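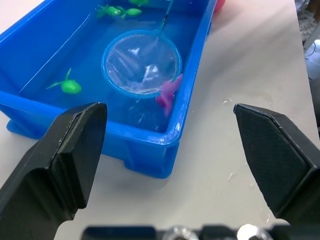
Chapter 3
Water Play: Floating, Sinking, and Scooping

What this chapter covers

Setting up a water tub on a table
Choosing toys and tools for a water tub
What children learn about floating and sinking
Using a net: grip, wrist, and eye
Talking with children during water play
Cleaning, drying, and storing the materials

Words to know

Buoyancy: the upward push of a liquid on an object in it.
Displacement: the moving aside of water when an object goes in.
Mesh: material made of threads with open spaces between them.
Submerged: under the surface of the water, in part or completely.
Surface: the top of the water, where it meets the air.

Introduction

A tub of water, a few toy sea animals, and a small net make up one of the oldest activities in the early childhood classroom. It costs little and takes a few minutes to set up. Children from toddlers to first graders will come back to it day after day, and what they do with it changes as they get older. A two-year-old pats the water and grabs a turtle by hand. A five-year-old tries to bring up a fish without touching anything but the handle of the net.

Chapter 2 dealt with dry materials, mainly sand, rice, and beans. Water behaves differently. It does not hold a shape, it closes over the place where a toy was lifted out, and it moves everything in the tub when one thing is moved. A child who has learned to scoop rice with a cup will find that the same motion pushes a floating toy away. Much of this chapter is about that difference and what children do with it.

The chapter uses the tabletop tub as its main case. Large standing water tables are covered in Chapter 4, along with outdoor channels and pumps.

3.1 The tub

A plain rectangular plastic tub is a good choice for tabletop work. The straight sides give children a clear place to stand, and the corners matter more than most adults expect. Toys drift into corners and collect there, and a toy in a corner is easier to catch with a net than one in open water. Children find this out for themselves, usually within the first session, and some of them begin to herd the toys toward a corner on purpose.

Color is worth some thought. In a blue tub, green and pink toys stand out well. Blue or clear toys are harder to see, especially where the walls throw a shadow on the bottom. For children with low vision, choose a tub in one solid color and toys in a strongly contrasting one. Avoid tubs with printed pictures on the floor. Younger children will try to pick up the pictures.

A tub with molded feet or a flat base will sit firmly on a table. Before filling it, press down on each corner. If the tub rocks when empty, it will rock when full, and a small rock is enough to send water over the rim.

Fill the tub where it is going to stay. Carrying a full tub across a room is hard on the back and usually leaves a trail of water on the floor. Use a pitcher and make several trips. Clear tap water is all that is needed. Soap bubbles and food coloring have their uses, but both hide the toys, and they should be saved for other activities.

The table should be at the height of the children's waists or slightly lower. If the rim comes up to a child's chest, the child must lift the elbows to reach in, the arms tire quickly, and water runs down the sleeves. Lower the table or provide a wide, stable step.

Safety note
Young children can drown in very shallow water. An adult must be within arm's reach of the tub the whole time it holds water. If the adult has to leave and no one can take over, the activity stops and the tub is emptied first. Do not cover a full tub and leave it for later in the day.

3.2 The toys

Small toy sea creatures work well because they have shapes that affect how they move. A turtle has a rounded body with flippers that stick out to the sides, and these can catch on a net. A fish is narrower. Its fins give small fingers something to hold, but it can slip off the edge of a net held at a poor angle. Children who use both kinds for a while begin to approach them differently.

Keep the number of toys small. A tub full of toys leaves no open water, and children can scoop without looking. With fewer toys, each catch has to be aimed. Include several toys that are alike, such as a group of green turtles, and at least one that is different. The odd one gives children a target to name, look for, and go after.

Every toy must be too large to fit in a child's mouth. Check seams and squeeze each toy before use. Hollow toys with holes in the bottom take in water that cannot easily be dried out, and mold grows inside them. Buy sealed toys, or seal the holes with waterproof glue and let it cure fully before the toy goes in the tub.

3.3 The net

An aquarium net with a plastic hoop and a slender handle is the right size for a young child. It is light and can be held in one hand. The fine mesh lets water through and holds the toy. Compare this with a cup, which brings up water and toy together, or with a slotted spoon, which drains well but has a shallow bowl.

Look at how the net lies in the water when it is at rest. The mesh sags below the hoop and forms a pocket. For a good catch, that pocket has to be under the toy before the hoop comes up. Beginners tend to bring the net down on top of the toy, which pushes it under or to one side. After some practice, they slide the hoop in at a slant next to the toy, turn the wrist so that the hoop lies flat beneath it, and lift.

The motion has these parts:

1. Hold the handle near the hoop. As control improves, the hand can move farther back.
2. Tip the hoop so that one edge enters the water first.
3. Move the net under the toy slowly. A fast net makes a wave that carries the toy away.
4. Turn the wrist until the hoop is level.
5. Lift straight up and wait for the water to drain.
6. Carry the toy to a tray or bowl and turn the net over.

Do not teach the steps in order to a child who is new to the net. Let the child work freely for several sessions. If the child is frustrated, show the movement once, without talking, and hand the net back.

Most children will use a fist grip at first, with the thumb wrapped around the handle. This is normal. The fist grip makes it hard to turn the wrist, and many children shift to a finger grip without being told.

3.4 In the classroom: the Drorkwood room

Haris Kelmendi teaches a mixed-age class at the Drorkwood children's center. He puts a tub on a low white table every morning at 9:00 and leaves the same toys and net in it for a full week. His notes from one week in December describe a boy of three who had not used a net before.

"Monday he put the net on his head. Then he used it to stir. The turtles went around and he laughed and kept stirring until his sleeve was soaked. For the next two days it was stirring again, but he stopped to watch how long they kept going. Near the end of the week he left the net floating and chased the fish with his hand. Then he held the fish in one hand and put it in the net with the other. He carried it to the bowl like that. He did it over and over. I did not correct him. The next week he was getting the net under the fish about half the time."

Several things can be seen in these notes. The boy began with the net as an object to explore. He then used it to act on the water and noticed that the water kept moving after he stopped. When he did turn to catching, he broke the job into a part he could do and a part he could not yet do, and he solved the second part with his hand. A teacher who took the net away on the first day for being used "wrong" would have missed all of it.

Kelmendi allows 2 children at the tub at a time, each with a net. With 3, he writes, the handles cross and the play turns into an argument over space. Other teachers may find a different number suits their tub.

3.5 What to say, and when

Adults often talk too much at the water tub. A child who is trying to slide a net under a moving fish is concentrating, and a question at that moment breaks the attempt. Wait until the toy is in the tray or the child looks up.

Comments that describe what the child did are useful. "You went under it that time." "The turtle moved when you put the net in." They give the child words for something already felt in the hand. Position words come up naturally: under, over, beside, near, in the corner, on top of. Use them often and exactly.

Avoid turning the activity into a test of color names. A child who is asked the color of every turtle will soon leave the table.

3.6 Cleaning up

Empty the tub at the end of each session, and sooner if a child has coughed or sneezed into it. Wash the tub and toys with dish soap, rinse, and disinfect according to your program's rules. Turn the nets inside out and rinse the mesh under running water. Hair and lint collect along the seam where the mesh meets the hoop.

Set everything on a rack to air dry. Store the nets hanging by their handles, with nothing resting on the mesh. The tub is stored upside down.

Children can do a good part of this work. Even the youngest can carry a turtle to the rack, and older ones can wipe the table and mop the floor with a short-handled mop. Allow time for it in the schedule, and treat it as part of the activity.

The next section looks at floating and sinking in more detail, starting with what children say when they are asked why a toy stays up.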